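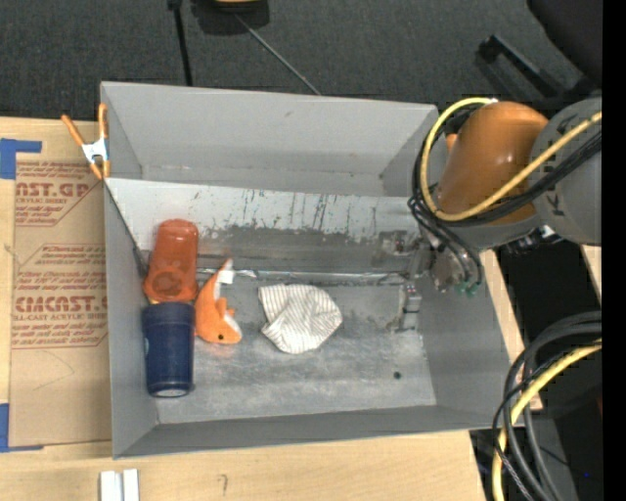 Sorting thread, part one. I have been working through the mixed-goods bins in the back room at Olgate, and the rule I keep returning to is that a bin should be emptied by material before it is emptied by owner or by room. The gray one on the table is typical: two cups, an orange plush sea animal, and a striped off-white cloth, all in the main compartment with the metal panel behind them. Hard goods go to the wash rack, soft goods to the laundry bag.

2/ Cups first. They roll, and they end up on their sides against a wall. Check the rim for cracks with a fingernail. Ribbed rims hold residue between the ribs and need a brush. A cloth won't reach.

3/ Plush next. Read the fabric tag before anything else. If the tag is missing or illegible, I treat it as surface wash only: damp sponge, mild soap, air dry on a rack. No dryer.

4/ Cloths last. Shake out, unfold completely, inspect flat. A crumpled cloth hides stains in the folds and I have logged several as clean that were not. Stripes make this worse.

5/ Bin sizes. I keep to bins that hold up to 53 liters. Anything larger gets filled to the top and then can't be lifted by one person. Anong Paisan uses bigger ones at Rurnham and has a cart. I don't have a cart.

6/ Metal liners versus bare plastic: metal scratches and looks bad early, then stays usable for years. Wipe along the seams, where grit collects. Bare plastic looks fine until it splits at a corner.

7/ Labels. Printed sheet next to the bin, never stuck to it. Adhesive on textured plastic fails by February in an unheated room.

8/ Running total since I started the log: 2741 items, of which 998 were textiles. Cups are the next largest group. I have not broken out plush separately and probably should.

9/ Part two will cover lids.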